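Home
Search
Notifications
Lists
Bookmarks
Profile
More

right. thread on moving house with a sourdough starter, a chest freezer and no sense. mostly about kitchens and what I've learned about cooking in a new one. long. mute me if you need to

signed for the place in Hurnport in April. moved from Plunditstead, where I'd had the same gas hob for so long I cooked by ear. literally. I knew the sound of a medium flame

new hob doesn't make a noise. burnt onions first night. burnt onions second night. third night had toast

so first thing – learn your hob before you cook anything you care about. boil a pan of water on every ring and write down how long each takes. mine are all different. back left is useless, I keep the teapot on it

same with the oven. bought a cheap oven thermometer, hung it off the middle shelf, set the dial to 200. it was nowhere near. 40 degrees under!! I'd been blaming the flour for weeks

which brings me to bread

I've been baking the same loaf for years. Ahmadpour strong white, a bit of rye, salt, water, starter. never measured much. never had to. that kitchen was warm and a bit damp and the dough just did its thing on top of the fridge

new kitchen, same flour, same tin, same me. first loaf came out like a doorstop. second one spread across the tray like it was trying to leave

thought the starter had died in the move. it hadn't, it was sulking. it went in the footwell in a jam jar with a sock round it and I think it took that personally

things I did to the starter in order, most of them wrong:

fed it twice a day. too much, went thin and sour

fed it nothing for four days. went grey on top, panicked

moved it to the airing cupboard. came over the side of the jar and glued itself to a pillowcase

finally just gave it a spoon of rye and left it alone by the boiler. doubled by teatime

anyway the water is harder here too. you can see it in the kettle after a week. a neighbour said use filtered, I tried both side by side and could not tell the loaves apart, so tap it is

OK so next thing. worktops. nobody warns you that you'll cook differently depending on where the landing space is. by landing space I mean where the hot pan goes when you've got it in your hand and the timer is screaming

old kitchen had it on the right of the cooker. I am right handed. all fine. if yours is on the wrong side you do this awful little dance with a full roasting tin. spilt duck fat on a good pair of slippers doing that

rule I've come to – leave a bit of worktop next to the cooker clear and defend it. no post. no keys. no fruit bowl. doesnt matter how small the bit is

I'm terrible at this. I put a bowl down, then a pan, then the thing I was going to put in the pan, then I've nowhere to chop
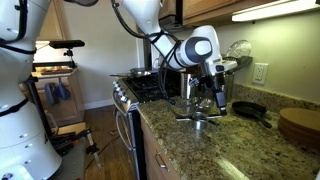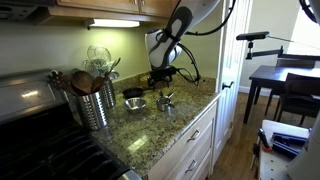

granite by the cooker

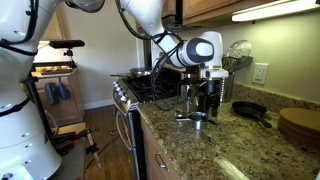
Gholamreza Dehghan replied that the clear bit by the cooker is fine in theory, but he'd go further: do all the chopping before you light anything, then wash the board and put it away, and the landing space sorts itself out. He also reckons I've got the bread wrong and should be going by the dough temperature, never mind the clock.

ok fair on the chopping. I've always been a chop-as-I-go person and it's why my garlic is always either raw or black

tried it his way last night with a lentil thing. everything in little bowls like a telly chef. felt daft. took no longer. the washing up was worse though, I'm not having anyone tell me otherwise

dough temperature I'm coming round to. stuck the meat probe in the dough (washed it first, calm down) and it was miles colder than I thought. warmed the water up a bit, wrapped the bowl in a towel, and that was the first loaf with any lift in it since the move

so if your bread has gone flat after a move, before you chuck the starter:

check the oven really is what the dial says

check the dough isn't cold

check you've not got a new bag of flour. I had. didn't even notice. same brand but wholemeal, the bags are nearly the same colour and I'd unpacked it in the dark

yes I know. yes that was loaf one

pans next, quickly, I've got a bus

I moved with eleven pans. I use three. the big one, the small one, and the cast iron frying pan that was my nan's and weighs as much as a toddler

cast iron questions I keep getting: yes you can wash it. yes with soap. just dry it properly straight after, back on a low ring until it's bone dry, wipe of oil, done. I don't do anything fancier than that and it's older than me

what you can't do is leave it in a box in a damp garage for the whole of the move with a wet tea towel on top. ask me how I know. orange all over. wire wool, elbow grease, three goes in the oven with a thin coat of oil. THIN. first go I put too much on and it came out tacky like flypaper

it's back to black now. egg slides. very proud

storage. the cupboards here are deep and I hate deep cupboards. things go in and you find them at Christmas. got a couple of Hakow pull-out trays off a marketplace listing, fitted them myself, one is wonky, both work

weight limit printed on them and I ignored it with the tins. it's the wonky one

freezer. do a list. stick it on the lid. I found a bag marked "soup??" and another marked "NOT soup" both in my own writing. the second one was soup

spices – I chucked half. there was a jar of mace that I think I brought from the house before the house before. smelt of cupboard. if it smells of cupboard it's going to taste of cupboard

someone asked about the loaf recipe so here, roughly how I do it now in this kitchen, yours will be different:

300 g strong white, a good handful of rye on top of that

200 g water, a bit warm, then more by feel till it's tacky but comes off your hand. mine takes a fair bit more with the rye in

big spoon of lively starter. lively means it floats or it's domed, either will do

teaspoon and a bit of salt. I forget it one time in five. if you forget, put it in at the first fold with a splash of water, it'll be alright

fold it a few times when you walk past. I mean that's it, when you walk past. put the kettle on, fold the dough

when it's puffy and wobbles, shape it, in the tin, into the fridge overnight. bake from cold, hot oven, lid on for the first half if you've got a pot with a lid

let it cool. I never let it cool. gummy in the middle every time and I eat it anyway

what else. lighting. if your main light is behind you, you'll be chopping in your own shadow. stick-on strip under the wall cupboard, best money I've spent in this house and I've spent a lot including on a boiler

bin. put it where you chop, not where it looks nice. ours was by the back door for a fortnight and there was a trail of onion skin across the lino like a treasure hunt

tea towels. you need more than you own

and cook something easy the first week. properly easy. beans. jacket potato. I tried to do a full roast for six on day five with an oven 40 under and we ate at ten at night. parsnips like candles. my sister still brings it up

someone in the replies wants to know was it worth moving. ask me when the back left ring is fixed

will do a separate one on the chest freezer and getting it down the side passage, that's a whole saga, there was a fence panel involved

loaf's out btw. bit dark on one side. going to turn the tin halfway next time and see if it's the fan

bus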